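Stireck Handheld Set: data card and recording rules

Version 2 of the card. Maintained by Hina Rizvi. Questions about the rules go to Irfan Orakzai.

Purpose of this card

This card says what is in the Stireck set, how an episode must be recorded, and when an episode must be thrown away. Please read it before you record and also before you train on the data. Many problems that people report to us come from mixing episodes made under the old rules with episodes made under the new ones.

Contents

The set has 1000 episodes of tabletop work done by people with hand-held grippers. They cover 76 tasks. Each episode folder holds the video from the gripper cameras, the video from the head camera, the opening width of the gripper over time, and one short text file with the task sentence. Processing is done with Cilleo, our own set of scripts, and the folder names follow the Irko layout.

Rules for the fingers and pads

Look at the fingers before every session with the gripper open and nothing between the fingers. The pads are a wear part. The edge of a pad becomes rough first, then small fibers begin to stand out from it, and after this the corner can lift. 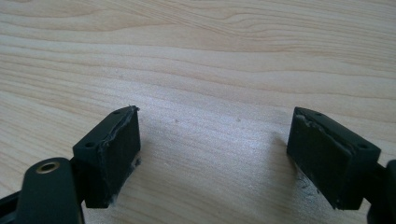
Last changed: 18th April, by H. Rizvi (section on pads made longer)

Both pads in this state have rough upper edges and a gray line where the pad meets the finger block. Gray wisps hang from the lower corners. We grade pads from 0 to 2:

0: edges clean, no fibers.
1: edges rough or fibers visible, but the pad lies flat everywhere. Recording is allowed. Write "pad 1" in the session note.
2: a corner is lifted, or the plastic shows through the gripping face. Recording is not allowed.

Check the corners with a fingernail, as a photo is not enough to give grade 0 or grade 1. Pull off hanging fibers with tweezers, never with scissors. Change the pads always as a pair, also when only one is bad. If you change pads in the middle of a session, begin a new session number.

Rules for the table

1. Clear the tabletop of everything that the task sentence does not name. Wipe it with a dry cloth.

2. Set the height of the table once per session and do not touch it again until the session is closed.

3. Calibrate the opening width of each gripper: fully open, fully closed, fully open. Do this above the table and not in the lap.

4. Put the objects for the task in the start area. Vary the position between episodes by at least one hand width. Clear glass is permitted, but mark it in the note with the word "clear", so that users of depth methods can filter it out.

5. Take the start pose. Both grippers are at the near edge of the table, with the jaws turned inward. The cables must go down over the front edge and not across the work area.
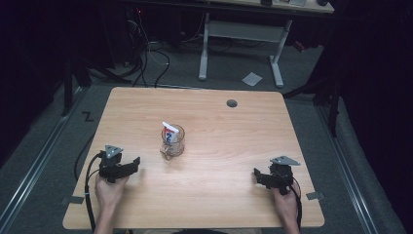 6. Hold the start pose for two seconds, do the task at normal speed, and come back to the same pose. Do not speak during the episode.

7. If you drop an object on the table, continue. If it falls on the floor, stop and delete the episode. We keep recoveries because they are useful for training, but not the ones where the person leaves the view.

8. After 18 episodes take a break and look at the pads again.

Reasons to reject an episode

- start pose held for less than two seconds
- a cable passes between the jaws and the object
- pads of grade 2
- the task sentence does not match what was done
- a face or a name badge is readable in the head video

The last one is strict. Such an episode is deleted and not blurred.

Splits

Split by session and never by episode. Two episodes from one session share the light and the pads, and a test score on such a split looks better than it should. The file splits.txt gives the split we use ourselves.

Known problems

The older sessions have no pad grade. We did not add it later, as we could not be sure from the video. The Zaidi loader reads a missing grade as 0, and this is wrong; treat it as unknown. A fix is planned for May.

Changes to the rules

Write to Irfan with the rule number and one episode that shows the problem. He answers all of them, but sometimes slowly.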